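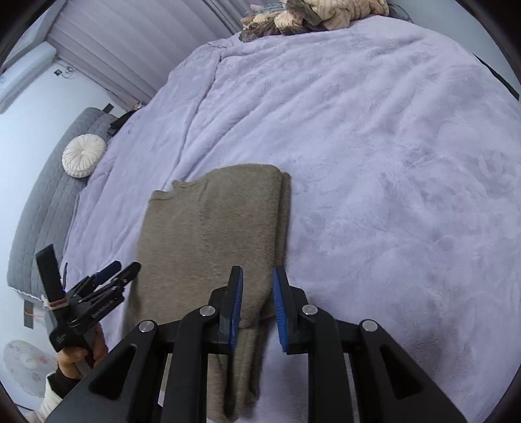

## 3.2 Garment storage and shape loss in fine-gauge knitwear

Households in the Tadercombe survey were asked how they kept knitted tops between wears. Of the 114 households that returned the form, most used more than one method, and the choice depended more on shelf space than on the care label. Folding lengthwise into a narrow bundle (Figure 2, a folded sweater on a plush blanket) was recorded separately from folding into a square, as the two place the main crease in different parts of the body panel.

Hanging was treated as a third method. Earlier work by Mihăilă reported growth in shoulder width for hung garments, but used heavier yarns than those common in our sample. We therefore make no direct comparison with those values.

Measurements were taken with the garment laid flat, front side up, and left to settle for 10 minutes before the tape was applied. Body length was read from the base of the collar to the hem, and chest width from underarm to underarm. The collar was not pulled straight. Small folds at the neck opening do not affect either reading, although they would matter if collar height were of interest. Each reading was repeated after the garment had been lifted and laid down again, and the mean was entered.

**Figure 3.** Fine knit sweater with ribbed mock-neck collar, spread flat, front side up.

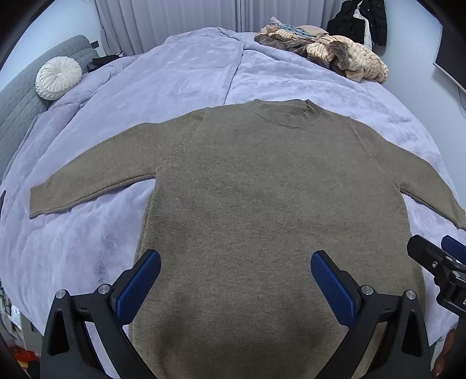

### 3.2.1 Sources of error

The largest source of error was the surface. A soft bed covering allows the body panel to sink and shortens the measured length, while a hard table does not. Surface type was noted on the form but was left blank in five returns, and these were dropped from the length analysis and kept for chest width. Tension applied by the person measuring was not controlled. Repeat readings by a second person (Daichi Tsuchiya) were used to check agreement and are given in Section 4.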